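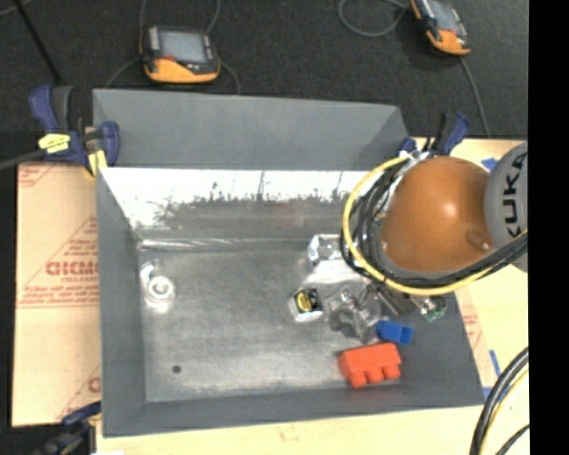

3.2 Gathering the grasp examples

I'd love to say we had a grand plan for the collection, but it began as me tipping a box of odds and ends into a metal bin at the Skestdale lab and seeing what the arm could pick up. The rules came later, mostly after I'd had to throw away the first batch (I'd been placing things far too neatly, and the Wulta model learned that objects like to sit apart from one another. They don't!).

So now every round starts with a tip. We pour the objects in, leave them however they land, and let the arm make 30 attempts before anyone touches the bin again. Things end up bunched on one side quite often, as in Figure 3, and we keep those rounds. A pile near a wall is where the old Floletti planner gave up most, and I wanted plenty of it in the set.

Figure 3. A bin with most of its objects grouped to the right, under the gripper. The white ring on the left lies apart from the rest.

Choosing what goes in took longer than I'd expected. Toy-style blocks are easy to find and easy to hold, so it's tempting to fill the bin with them, but the clear and shiny things are what make the set worth having. A transparent package on a bare metal floor gives the depth camera a rotten time, and the bin walls throw back reflections of their own. We talked about lining the bin with matt paper and decided against it; the Godinho group did that and their picker then struggled on plain steel.

The bin is clamped to the table. I can't stress this enough if you're planning to copy us. Before the clamps went on, a firm push against the wall would shift it a little, and every grasp position saved after that was slightly wrong. We lost 80 attempts that way before I spotted the drift.

Each attempt is saved with the view from before the reach, the chosen grasp and a plain yes or no for the lift. The set used in this paper has 1055 attempts, and 16 objects take turns in the bin. Drops on the way up count as a no, even the really unlucky ones.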